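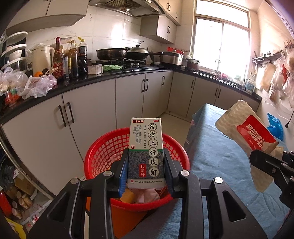

Section 7: Setting up your street committee's members' roll in Sondus

Welcome back, and thank you for sticking with us through the sections on passwords and printers. By now you should have Sondus open on your computer and your association's name showing in the top bar. This section walks you through the members' roll, where everybody in your neighbourhood association lives (on paper, anyway!), and it's the part most secretaries end up using every week, so please do take your time over it.

Before you start

Have last year's roll handy, whether that's a spreadsheet, an exercise book or a shoebox of cards. You'll also want the boundary description from your association's rules, the bit that says which streets count as yours. The Jammont Residents' Association, whose roll we borrowed while writing this guide, has 571 households inside its boundary and 122 paid-up members, and Yee-man Lui entered the lot over a couple of evenings with a pot of tea beside her. Yours may well be quicker.

Creating the roll

1. From the Home screen, choose Roll, then New Roll. Type a name you'll recognise later, such as "Members, Orlandini Street and surrounds".

2. Under Boundary, add your streets one at a time. If only one side of a street belongs to you, tick Odd Numbers or Even Numbers beside it.

3. Choose Household or Individual voting. Check your rules first, as older associations very often give one vote per household without anyone remembering it until there's a close count.

4. Press Save. The roll is now empty and ready for names.

Caution: The voting setting can't be changed once a meeting has been recorded against the roll. If you're unsure, leave it on Undecided and come back to it. You can still add members in the meantime.

Adding members

5. Press Add Member and fill in the name, street address and one way of getting in touch. A phone number is perfectly fine. Plenty of long-standing neighbours don't use email, and Sondus will put them on the letterbox list automatically.

6. Enter the date they joined. Where you only know the year, type the year and leave the rest blank.

7. If the person holds a position (chair, secretary, block delegate and so on), pick it from the Office list. You can add your own titles at the bottom of that list, and some of you have wonderful ones.

8. Press Save and Next to carry on to the following member, or Save and Close to stop for the night.

Note: Sondus will warn you when two members share an address. Under household voting it will ask which of them is the voting member. Have a chat with the household before you choose!

Checking quorum

9. Open Meetings, then Quorum, and enter the percentage from your rules. With 122 members and a quorum of 30 per cent, Sondus rounds up and tells you that you need 37 in the room.

10. Tick Count Proxies only if your rules allow them.

Caution: Members whose dues have lapsed are left out of the quorum figure but stay on the roll. To bring somebody back, open their entry and press Renew. Please don't enter them a second time, or they'll appear twice on the sign-in sheet.

Sharing the roll with the council

Some councils ask for a copy each August before they recognise an association for the coming year. Choose Roll, Export, Council Copy. It leaves out phone numbers and emails and keeps names, streets and offices. If your association keeps its minutes in Fadico, choose Fadico Copy instead and follow the import steps in Section 9.

Wendell Lindqvist looks after this guide and is always glad to have corrections, large or small. Use the Feedback button under Help and mention the step number.

Last revised May 2024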